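Notebook, Zetelell bench, Sunday arvo

Rules for hand-held gripper work, second go. Really pleased with how these are shaping up! The first version ran to 14 points and most of us skipped half of them, so I've boiled it down and tried the short list on the bench today.

Pads first. Look at both faces before every block of 30 grasps and write the state in the log, even if it's the same as last time. Worn lining changes the grip more than I would have guessed, and a worn pad gets logged as worn (no quietly swapping it mid-block, please, it wrecks the comparison).

Grasp on the flanks, pads opposite each other, squeeze until it holds and no further. Ridges and texture are fine and I'd like more of them in the Gallardo set, smooth objects teach us very little.

Second gripper stays up off the table until the first has let go. Best rule on the page, I reckon. Sleeves pushed back, bin rim kept clear on the side you're coming from.

Linkage bushings: wipe at the start, full check every 3000 cycles. The Rustura sheet has its own column for it now, hooray.

Run 227, big yellow one with the chevrons, held between the pads in front of the white bin: 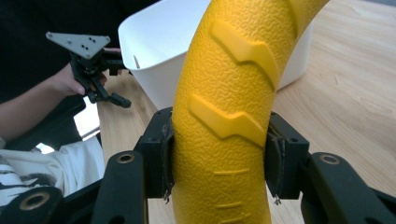

Nultstead wrote back that the squeeze rule is too loose for new people, and that two operators will read "until it holds" two different ways. They'd prefer a set closing width for each object, written on the card. Fair point, and I love the card idea. Will draft widths for the ridged objects first and leave the soft ones for April.

Still to sort: where the log lives when both grippers are in use.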